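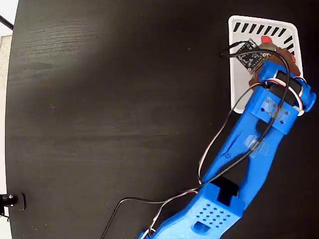

The black top under the room light, with the striped tray at upper right.

Notes on a matte black work table

2 shares | 56 comments

The table has been in daily use since October, long enough to record what a dark matte top does well and badly. The previous one was white and glossy. It showed every pencil line and threw the window straight back into my eyes. I wanted the opposite and largely got it.

The top came from Skirnberg, the second-hand place behind the station in Troritley. It is 100 cm across at the widest point, with rounded edges and a faint grain running in one direction. The grain can be felt with a fingernail and hardly at all with the palm. Sotiris Konstantinidis helped me get it up the stairs and was of the opinion that it should have gone in legs first. He was right, and there is a mark on the landing wall to show for it.

Reflection

Matte does not mean free of reflection. A lamp or a bright wall still produces a pale, soft-edged patch, and the patch moves with the viewer. With the lamp to the left and behind the shoulder the patch sits in the far left part of the top, where I rarely need to read anything. With the lamp directly overhead it lands in the middle and washes out whatever is there. I tried three positions and kept the first. A lower-powered bulb made the patch dimmer but the work too, so the old bulb went back in.

Small black objects disappear. This is the main fault of the surface. A dropped black screw is found by sweeping a hand slowly across the grain. White and bright-coloured things are very easy to see, and for that reason I have moved to light containers throughout.

The tray

The tray is white and rectangular with rounded corners, and has black diagonal stripes along two of its edges. The stripes were not a requirement. They do make the border easy to pick out from the side of the eye, and I have stopped putting my sleeve in it. Anything loose goes there at the end of a session: screws, washers, offcuts of sleeving. Roxana Husar uses a saucer for the same purpose and loses less than I do, so the container is probably not the deciding factor.

I keep it on the far right. On the near side it was always in the way of my forearm.

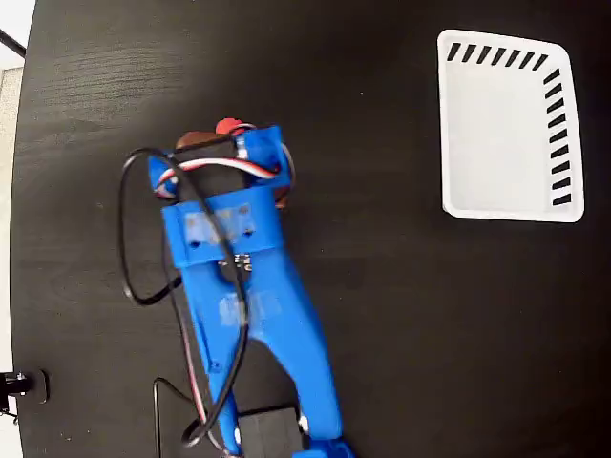 Left edge of the top. Black bracket on the rim at lower left.

The rim

The curved edge is comfortable to lean on and less good for clamping. A clamp with a flat jaw needs a fairly straight run of edge to sit well, and on a curve it touches at two points and rocks. A narrow jaw is better. Tighten the bolt by hand, check that the jaw is square to the rim, then give it a quarter turn with a key. Going further marked the underside of my old table and I have not repeated the test on this one. I put a scrap of card under the jaw whenever I remember.

Cables

Black cable on a black top is a smaller version of the screw problem. Loops lie on the surface and are noticed when something catches them. I leave the slack as one wide loop to the left, which is easier to lift out of the way than several small ones. Zolteck adhesive clips were tried along the rim and came off within a week, the curve again. I have a pack of hook-and-loop strips to try next.

Cleaning

Dry microfibre along the grain for dust. For finger marks, a cloth wrung out in warm water with one drop of washing-up liquid, then a dry cloth straight away. Glass cleaner left streaks that took two further wipes to remove. Tape residue comes off with a little white spirit on a cotton bud, but test under the rim first. Across the grain the cloth leaves lint behind, which on this colour is very obvious.

Iason Kalogeropoulos asked in the comments last time whether the surface has worn where the wrists rest. Slightly. There is a shinier area near the front, visible only at a low angle, and I have ordered a thin grey mat for it. Measurements when it arrives.

Filed under: furniture, workroom
Share this post (2)
Comments (56)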